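Search the manual Search Clear

4. Setting Up Your First Kitchen in Zoren

Zoren is the simulator half of the Stonano kitchen kit. You build a room in it, park a virtual arm in the room, and let the arm make its mistakes where nothing needs mopping. Chapter 3 covered installation. If you skipped Chapter 3, you will be going back to it at step 2.

4.1 Loading a room

1. Start Zoren and wait for the status bar to turn green. The first start takes a while. Later starts take slightly less of a while.

2. Choose File > New Room > Kitchen. If the list is blank, your license file is in the wrong folder (see 3.4).

3. Pick a sink module. The double-basin module is the default and the one all the practice tasks were written for.

4. Set Physics Rate to 300. The slider goes up to 600, and your computer's fan will let you know when you have reached it.

5. Click Build. Do not click Build again while it is building. You will get two kitchens in the same place, and they do not get along.

NOTE: Room names may not contain spaces. Zoren will accept a name with spaces, save it cheerfully, and never open it again.

4.2 Checking the sink

Before adding the arm, fly the view camera over the counter and look at what you built. Hold the right mouse button to turn and use the wheel to move in. Going through the countertop is normal; back out with the wheel.
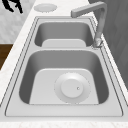

Contact surfaces are what you are checking, and they matter more than how handsome the room looks. Turn on View > Contacts and click each part you expect the arm to touch. The part should flash blue. Start with the floor of the larger basin, then click the round stopper cap in the middle of the strainer, then the divider between the two bowls. The gooseneck faucet needs a click on the upright and another on the spout arm, as they are separate shapes. Anything that stays gray is scenery, and your gripper will pass through it like a ghost with somewhere to be.

6. If a part does not flash, select it and choose Repair > Rebuild Contacts.

7. If it still does not flash, delete the module and place it again. We would like to offer something cleverer here.

CAUTION: Never run a task with objects overlapping. The solver pushes them apart with great enthusiasm, and a mug can leave the room at a speed that ends your session.

4.3 Adding the arm

8. Open the Robots tab and drag the Jistetti arm onto the counter, well clear of the rim.

9. Set Reach Limit to 118. This matches the real arm in the box – a larger number will work beautifully in Zoren and nowhere else.

10. Press Home. The arm should fold up and stay folded. If it trembles, lower the Gain by one notch and press Home again.

11. Save the room before you do anything interesting.

NOTE: Error 51 means the arm cannot find its base. Drag it off the counter and back on.

Sections 4.1 to 4.3 were revised by Bláthnaid Scanlon, who would like it known that the double-kitchen warning comes from experience.

Related items
Moving a room from Zoren to the real arm
Using Verschueren grippers with the Jistetti arm
Why is my mug in orbit?
License folder problems (see also 3.4)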